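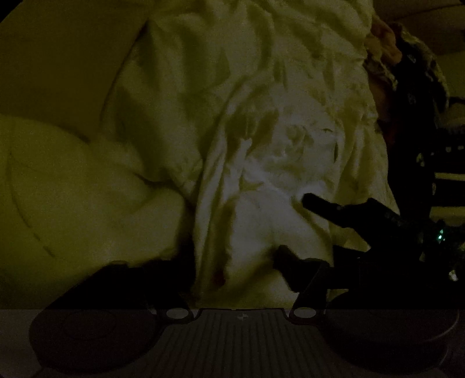 Figure 7. Hand-held gripper, view from the tool camera. Both fingertips on a fold of a white comforter, low room light.

7. Comparing finger sets on soft bedding

This section covers the comparison of two finger sets, Clornell and Bostalel, on the hand-held gripper. Complete Section 6 (camera mounting and focus) first. The same procedure applies to the arm-mounted version, except where a step says otherwise.

7.1 Before you start

You need:
The hand-held gripper with its camera fitted
One Clornell finger set and one Bostalel finger set
A comforter or other thick, quilted cover
The Chauke controller, firmware 2 or later
A computer with Ballia Viewer installed

Charge the controller fully. Voltage drop near the end of a charge changes the closing force reading and makes the two finger sets hard to compare.

CAUTION: Keep your free hand clear of the linkages while the fingers are closing. The pinch point moves inward as the gap narrows.

7.2 Fitting the fingers

1. Switch off the controller.
2. Open the gripper to its full width by hand.
3. Line up each finger linkage with its pivot hole. There is one hole on each side of the ribbed center plate.
4. Insert the pivot pin and turn it until it stops. Do not force it.
5. Move each finger through its full travel. If a finger drags, remove the pin, wipe the hole and refit.
6. Switch on the controller and run Zero from the Tools menu.

NOTE: Zero must be run again after every change of fingers, even when the same set is put back on.

7.3 Checking the camera view

1. Open Ballia Viewer and select the tool camera.
2. Close the fingers on nothing. Both tips must stay in view through the whole stroke.
3. Check that the ribbed plate can be seen along the bottom of the picture. If it is missing, the camera is tilted too far up. Return to Section 6.
4. Set exposure to Manual.

Automatic exposure is not suitable for white bedding. The viewer meters on the fabric, and black fingers then lose their outline against any dark area beside the bed. In a dim room, set exposure so that the folds nearest the tips are bright but still show shading, as in Figure 7. Dark corners are acceptable. Keep the same setting for both finger sets.

7.4 Running the grasp test

1. Bunch the cover so that it has raised folds. A flat cover tests the table or mattress under it more than the fingers.
2. Hold the gripper so that both tips point at the same fold.
3. Press Record.
4. Lower the tips until they touch the fabric, one on each side of the fold.
5. Close at speed setting 2. Stop when the controller beeps.
6. Lift straight up and hold until the timer in the viewer reaches 10 seconds.
7. Lower, open, and press Record again to end the clip.
8. Mark the clip Held, Slipped or Missed.
9. Rearrange the cover and repeat until you have 10 clips for the first finger set.
10. Change fingers as in 7.2 and repeat for the second set.

A clip counts as Slipped if the fold leaves the tips at any time before the timer ends. A fold that slides but stays between the tips is Held. Add a remark in the Notes field when this happens.

NOTE: Do not re-aim between touching the fabric and closing. If the aim is wrong, end the clip and mark it Missed.

For the arm-mounted version, skip steps 2 and 4 and load the approach file supplied with the controller. Limit arm speed to the Slow setting.

7.5 Reading the results

Select Compare in the viewer and load both sets of clips. The table lists the Held count, peak closing force and tip gap at the end of each stroke.

If the gap is close to zero on a clip marked Held, play the clip again. The tips may have caught a single layer of cloth at the edge of the fold.

If peak force reads 98 percent or higher on every clip, the limit is set too low for this fabric. Raise it by one step, discard both sets and start over from 7.4. Results taken at different force limits cannot be combined.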